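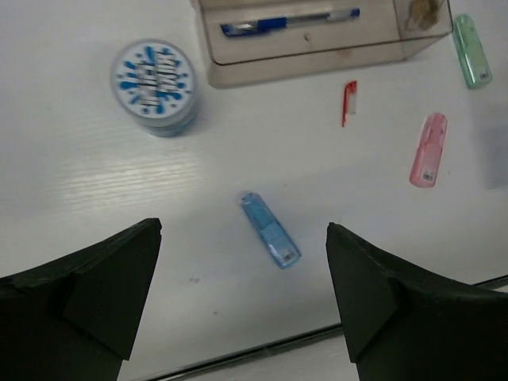 Blue, pink and pale green, lying on their sides. Barcode label on each.

Feb 25, 2021

Small goods day. Meant to finish the household drawer and got as far as lighters, which I had down in the plan as a ten-minute job. The plan was written by someone in a good mood.

The item list now stands at 1,672 lines and I would like to state for the record that it did not need to. A fair part of the growth is the same object entered under different moods. Lighters alone appear as "lighter," "lighter disp.," "gas lighter clear" and, in one case from October, "fire." I merged the first three. "Fire" I left alone until whoever typed it is prepared to discuss it.

Color names were the main business of the morning. The tinted clear bodies are a nuisance to name because they change with whatever is under them. On the white table the green goes so pale it could pass for mint, and on the gray mat in the back I'd have called it dishwater. Decided:

blue = light blue, clear
pink = pink, clear (not "rose," not "salmon," we are not painting a bathroom)
green = pale green, clear

"Clear" stays in the name for all of them. The Avgate order sheet calls everything in this line "assorted," so no help there. Crossed out "assorted" wherever I found it in our list.

Barcodes: do NOT peel. I know they look untidy. The Trirnden scanner wants them, and the last time somebody tidied a batch we ended up typing numbers in by hand off the box, with the box upside down. If a label is coming up at the corner, press it down and move on with your life.

Storage. The lighters go in the Barrera tin with the lid on, top shelf, nowhere near the heat gun. Found two in the pen cup again. They are not pens. I have tried. Tin now has a strip of Hivis tape around the lid, so "I didn't see it" is retired as a sentence.

Nothing from the tin gets lit in here, including "just to see if it works." Whether it works is not one of our columns.

Laying out: they roll less than I expected and skid more. Laid at an angle with plenty of space they behave. Lined up square and close like a shop display, they get nudged and all turn up at the same edge of the table. I prefer the scattered layout anyway, it looks like a real person's table, specifically mine. 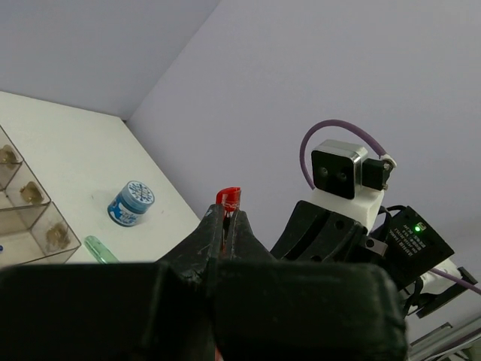 Trirnden Workshop / Small Goods Bench

Red, glossy, small, with a white mark printed on it. I'd say a plastic cap or the top of a little tube, and I'd say it without much conviction. Went down as "red, small, cap?" with the question mark kept in. I'm told question marks upset the export. The export will have to cope.

This opened up the whole caps problem. We have a rule that a cap is listed with the thing it belongs to, and a drawer full of caps that belong to nothing. Proposal, to be argued over at lunch:

- cap on its thing: one line, name of the thing
- cap off its thing, thing present: two lines, same bag
- cap alone: own line, color first, then size, then a guess

The guess is allowed to be wrong. Blank is worse. There is a run of blanks in the middle of the list and I have no idea what any of them were, including the ones in my handwriting.

Also printing. If there is print on an item, write "print, white" or whatever color it is, and stop there unless it can be read without squinting. Last month we had a very confident brand name entered for what proved to be a scratch.

Table wants a wipe with the plain cloth before the next lot. The blue spray leaves a film and small plastic things go sailing across it. The spray has been moved to the sink, where it can do less.

Left to do:
bag the spare caps by color
reprint the tin label, spelled right
ask Avgate for a sheet that uses color names
rest of the household drawer (pegs, corks, the batteries that may or may not be flat)

Lids back on everything before you go. The glue too. Especially the glue.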